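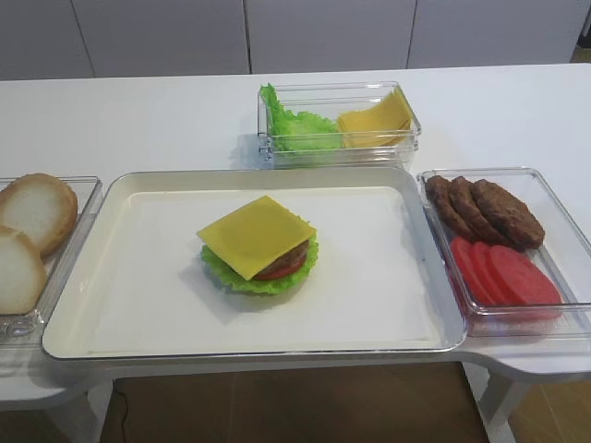 Toy burger with lettuce, tomato, patty and cheese on a cream-white tray.

Grullska Play Kitchen, Corner Model

The Grullska is a child-height corner kitchen for classrooms, waiting rooms and homes with a spare bit of wall. It has one sink unit, one stove unit and a counter that joins them at a right angle. The two units can also stand apart if you leave the counter off.

Frame and doors are solid birch with a clear water-based finish. The stove knobs click as they turn and do not pull off. The sink bowl lifts out for washing. Hinges are slow-closing, and we stock replacements.

Recommended age: 3 and up
Seats or stations: room for 4 children
Counter depth: 40 cm
Adjustable feet: 6
Assembly: two adults, hex key supplied

Play food, trays and pans are sold separately. See the Van Dusen range for pretend groceries.

Care
Wipe with a damp cloth and mild soap. Do not use bleach on the birch — it lifts the finish. Tighten the counter bolts after the first month of use, then once each school year.

Delivery
Ships flat in two cartons, which may arrive on different days. Orders placed before the end of July come with the wall brackets included. After that they are a separate item.

Customer comment
"The feet were worth it on our old floor. One door needed adjusting out of the carton." — Fatima Wike

For spare parts or school orders, contact Hollis Obi at the Clilcombe showroom.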